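October, wax trials cont.

Pudwood batch 3 again. Same recipe as before but beeswax down to 12 percent, rest is linseed and a bit of the carnauba Rodrigo brought back from Peixoto. Melted 300 g in the small pot. Came up too fast, hot plate is reading low, have to check it against the good thermometer before the next one. Held at 90 C once it settled. Smell ok, no scorching that I could tell. Color a shade darker than batch 2.

Poured 8:40. Skin formed quick on the two tins by the window, slower on the rest. Batch 2 didnt do that. Draft?

Test boards: oak, beech, the scrap of pine from Jaltivton. One thin coat each, wait 20 min, buff by hand. Oak good. Beech blotchy near the end grain. Pine drank it, needs a second coat, maybe a third. Danuta thinks we should seal the pine first and she is probably right but then it's not a one-step product any more and Karnska asked for one step.

Rag question still open. Terry sheds. T-shirt cotton is good but we're nearly out. Old kitchen towels are decent if folded so there's always a clean face, four or so passes and refold.

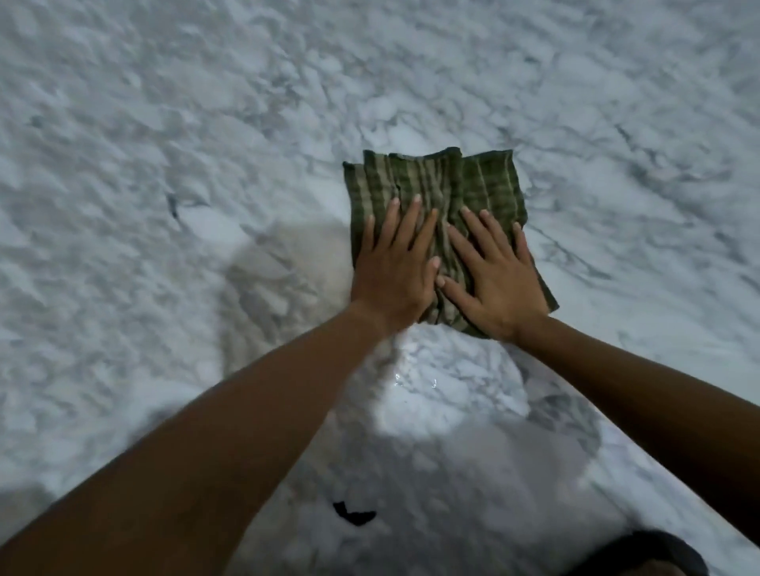
Folded towel, two hands, on marble.

Buffing pressure matters more than I wrote last time. Light and fast leaves streaks on the oak, visible if you get low and look across it. Heavier and slower, streaks gone. Need to put that on the label in plain words.

Water drop test at noon, 59 minutes on the oak (meant to do the full hour, phone rang). Faint ring, buffed out. Beech ring stayed. Pine not worth testing yet.
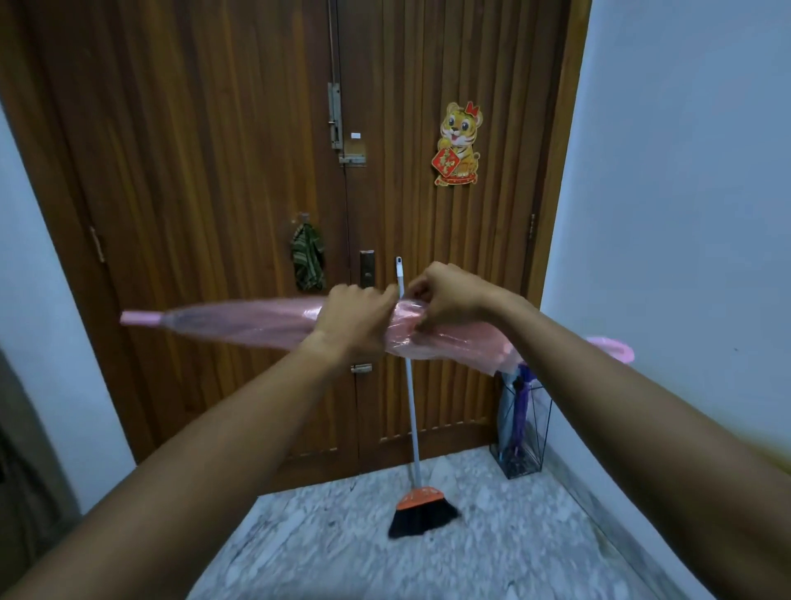
So for the beech: sand finer, then recoat tomorrow morning and run the drops again with a lid over them so they dont dry off early. If the ring stays after that I want to try carnauba up a little and linseed down by the same.

Rodrigo, the lids on the new tins don't seat right. Two popped when I tipped them. Can you ask for the old ones back.

Oily rags laid flat outside, NOT in the bin please.

To do: thermometer, more beech offcuts, label wording to Danuta, batch 4 weights.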